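Amparo Requena had written the first line of the letter five times before the water for her tea was ready. Dear Noelia, the plates came. After this she could not find what should come next.

The box had travelled from Villanueva by ship, then waited 2,000 kilometres from her door in a depot in Iltalport, where a man on the telephone told her it would cost 900 dollars to bring it further. She paid. Her neighbour said she could buy a whole kitchen for this money, in any colour she liked.

She leaned on the table until her eyes were so near to things that they lost their shape, and there was only grey, and one thin line going down.
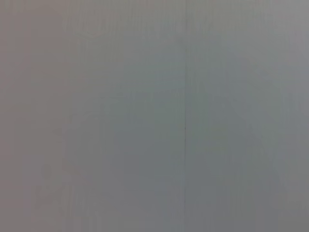

Grey, and the line down the middle.

When they were girls, Noelia Tejada had drawn such a line with chalk across the floor of their room. Your side, my side. The cat, Flodo, slept on both sides and belonged to neither of them. Their grandmother made no remark about the chalk. She only called them to supper, and each cousin had her own colour of plate, and it was forbidden to exchange. Noelia's was the purple. Amparo had wanted the purple for all her childhood, and she had never told it to anyone.

Now she took the wire stand and put the purple one at the front.
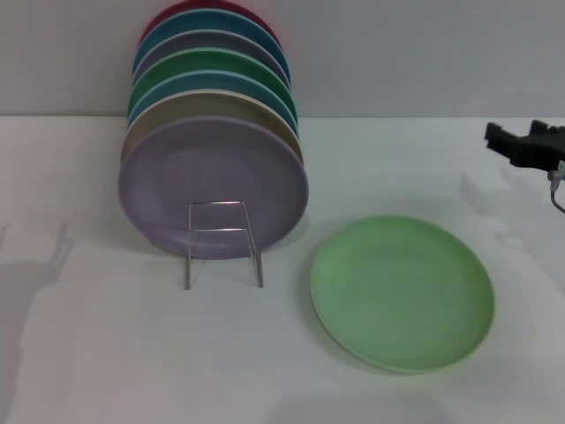
The purple in front, the dark red at the back, and the pale green on the table.

The pale green had been her own. She did not put it with the others yet. On it she had eaten lentils, and fish with too many bones, and once a birthday cake with salt in it, which Noelia had baked and which they both finished out of pride.

She sat down again with the pen.

Dear Noelia, the plates came. I have put yours in front. It is 1 December 2021 and here it is already hot. When you visit, you may eat from the green one, if you ask me politely.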